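Two arms in a small box: what the Trivska bench kit is like to live with

The Trivska is sold as a bench kit for people who want to try two-handed robot work without renting a hall for it. Bundgaard, the firm behind it, lends the kit for a month before asking anybody to pay. I spoke with one of the borrowers, an engineer at a small workshop in Skakham, who had the kit for the whole of its loan period and then kept it. She asked me to leave her name out, as her employer has not finished the talks about a second one.
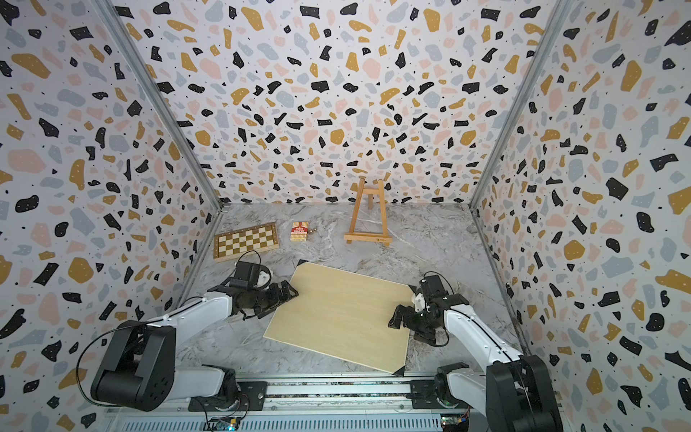 Words by our workshop correspondent
Published 02/03/2025
Filed under: Kits on loan

Her first answer was about the walls. The booth has three of them, and the maker delivers the wall covering in several patterns. She took the terrazzo one, with the black, mustard and pink flecks, and a marble pattern for the floor.

"People who visit us look at the walls before they look at the robots," she told me. "I chose a busy pattern on purpose. Our customers don't have clean white rooms. If the arms only manage in front of a white wall, I have learned very little."

The kit came to Skakham in two crates. The arms are bolted on black plates, and the plates go on an aluminium rail along the front side. She put it together with one colleague in a day and a half, and most of the half day went to the cables. On this point she is not so pleased with the maker.

"The manual shows the cables as if they were lying flat. They do not lie flat. They make loops, and you must decide yourself where the loop may go when the arm turns. I wrote to Bundgaard and they answered politely and sent me the same drawing again."

I asked what work she gives it. The workshop makes and repairs small goods of wood, and so she began with things of that sort: a folding chessboard, a little easel for the table, a thin flat panel. The panel was the hardest at the beginning. It is wide and it lies close to the floor, and one gripper alone tends to push it away. With two arms, one can hold while the other looks for a better place.

"I thought the easel would be the difficult one, with all its legs," she said. "But an easel gives you many places to take hold of. A flat panel gives you only an edge."

She then spoke for a long time about the fingers of the gripper, which are narrow at the tips. She likes them for thin bars and does not like them for anything round. There is a wider set in the price list, but it was not in the loan crates, and she thinks it should be. 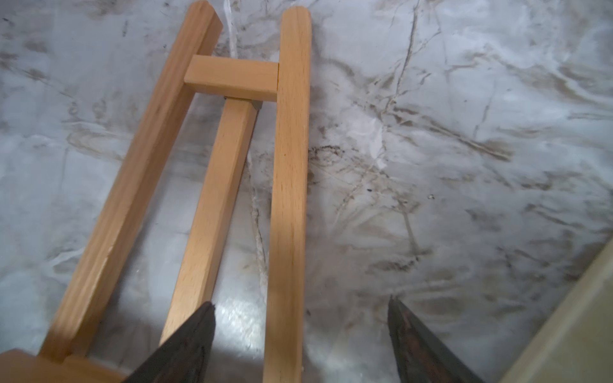

"The wrist camera is what I would miss most if they took the kit back," she went on. "From the fixed camera I can see if the arm goes to the correct side of the table. From the wrist I can see if the finger is going beside the bar or on top of it. These are two different questions, and before this I had only the answer to the first."

She has some complaints there as well. The marble covering is glossy, and under her lamps it gives bright patches in the wrist view. She moved one lamp and it became better, though it did not go away fully. A matt covering exists and she has ordered it.

About the price she was careful. The version she borrowed costs 1336 pounds without the computer, and the yearly support is 112 pounds more. An older kit from Utden, which the workshop tried before, was 900 pounds, but it had one arm only and no walls. "For one arm the Utden kit was honest value," she said. "I would still advise it to a school. For us it was too little, because almost everything we lift needs a second hand somewhere."

Her employer has been building since 2005 and is not quick to buy machines. What decided the matter, she believes, was a quiet afternoon in June when the owner came down, took the controls himself and stayed until it was time to lock the door.

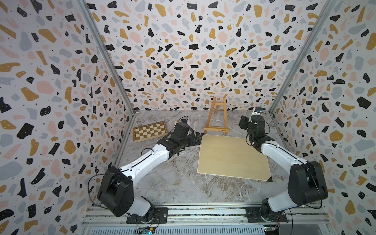 "He wanted to place things in order, like on a shelf," she said. "I let him. He found by himself that you should bring one arm up and out of the way before you move the other one. In the manual this comes on a late page, and I would put it on the first."

I wanted to know if the arms ever hit each other. They did, twice in the first week, slowly and without damage. The software has a setting which keeps a free distance between them, but it is switched off when the kit is delivered. She found it in a menu under the name "courtesy", which she took for something about the language of the messages.

The circuit boards at the front are the part she would change first. They sit low by the rail, where a sleeve can easily catch on the wires, and she has asked Bundgaard if a cover can be made. The answer was that it is being considered. In the meantime she rolls up her sleeves, and she has put a note about it on the door for the others in the workshop.

The loan is open to workshops and schools. The borrower pays the transport one way, and the crates must be kept, also the foam inside them.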